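Home | News | Meetings | Members | Contact
Filed under: Minutes, Home Robotics

Husthorpe Home Automation Circle
Minutes of the meeting of October 16, 2023

Present: Amparo Requena (chair), Vivek Bansal, Pallavi Dwivedi, Khrystyna Hutsuliak (minutes)
Apologies: Bhupendra Jaiswal

1. Small kitchen chores
Vivek presented the question left open in January: can a machine put straws and chopsticks in their holder without help from a person? His opinion is that it is not yet possible in a normal home. The thin things are the difficult ones – a plate forgives a small error, a straw does not. 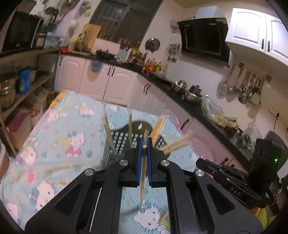

Wrapped straw held upright in the gripper, green basket behind.

Pallavi asked if the plastic wrapping makes the work harder. Vivek answered that clear plastic is difficult for the cameras to see. Amparo remarked that her mother does this chore while she is talking on the telephone, and the members agreed that this is the level we must compare with.

2. Chopsticks
The members discussed whether one chopstick should be taken at a time or the full bundle.
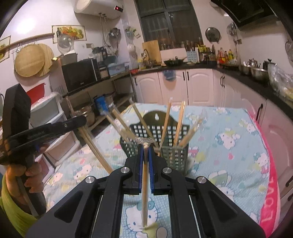
Vivek prefers one at a time, even if it is slow. Pallavi does not agree. She thinks that no family will wait for seven minutes for a chore so small. The point stays open.

3. Shop floor
Amparo read a letter from the packing shop in Mevstead. They ask if a machine can fill cutlery trays, over 700 in one shift. Decision: we answer that for trays of one fixed shape it is possible, for mixed trays not yet. Khrystyna will write the answer.

4. Next meeting
Bhupendra will be asked to report on folding of towels.

We use cookies to remember your settings. Accept | Read more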